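Two hands, one tray: collecting grasp examples at Nirkov

The manipulation group at Nirkov has been building a set of demonstrations for a two-armed learning system since July. The task is simple to state: pick up a drink can, put it in a tray, release it. The group's data lead agreed to talk about how the examples are gathered and which ones are thrown away. The conversation was held in the collection room and has been shortened.

The set stands at 109 accepted episodes. Another 67 were recorded and rejected. "People assume a rejected episode is one where the can fell over," the lead said. "We keep most of those, with a failure label. A rejection means the record itself is bad. The clocks on the two arms drifted, or the operator paused halfway to ask a question."

An operator drives both hands by teleoperation. Nirkov tried scripted motion first and dropped it after 40 episodes. "Every approach had the same angle. The policy learned the angle. Move the can a little and it closed on air."

Cans were chosen for awkward reasons. They are slim, they tip easily, and the metal reflects whatever is near it. Tape is wrapped on some of them to change the surface. "Bare aluminum and cloth tape behave differently under the same pad, and they look different to the camera. We want both in the set, and we want the tape applied badly. A clean edge is a feature the model can latch on to."

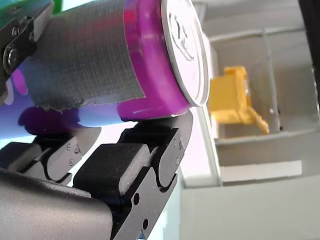 Gray tape with a torn edge on a purple can, held in the black gripper.
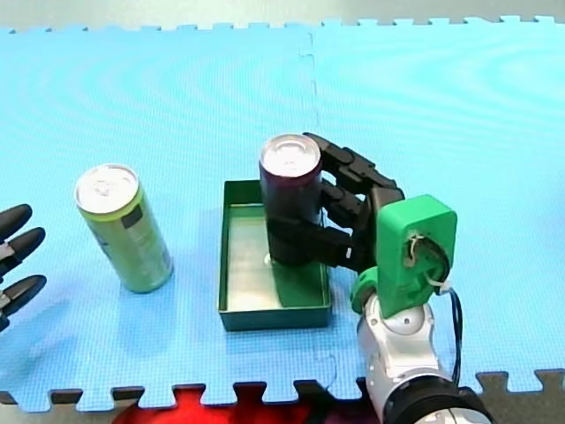 What counts as one example

An episode starts with both hands open and ends when the hand that did the work has let go and backed off. The idle hand is recorded too. "It has to learn to stay out of the way. If you only log the active arm, the other one has no examples of doing nothing."

Each operator works in blocks of 14 episodes and then changes the layout. Tray position, can color and starting side are drawn from a list made in advance. The list is generated by Pesell, the group's in-house planning script. Left to choose for themselves, the lead said, operators put the tray in the middle and the can where it was easiest to reach.

Labeling is done the next morning in Dobos, a small annotation tool that shows joint angles next to the video. The labeler marks first contact, stable grip and release. First contact causes the most disagreement. "Two careful people will differ by several frames when a finger comes in from behind the can. We store both marks and train on the interval."

Asked whether more data would fix the remaining failures, the lead was doubtful. "Some of them. The policy still squeezes too early on the near side of the tray wall, and we have very few demonstrations there. I would take a handful of those over another hundred easy ones."

The next round will be recorded under the name Lotard and adds handovers between the two arms.

Nirkov Manipulation Group | Contact | Copyright Nirkov, all rights reserved | Back to top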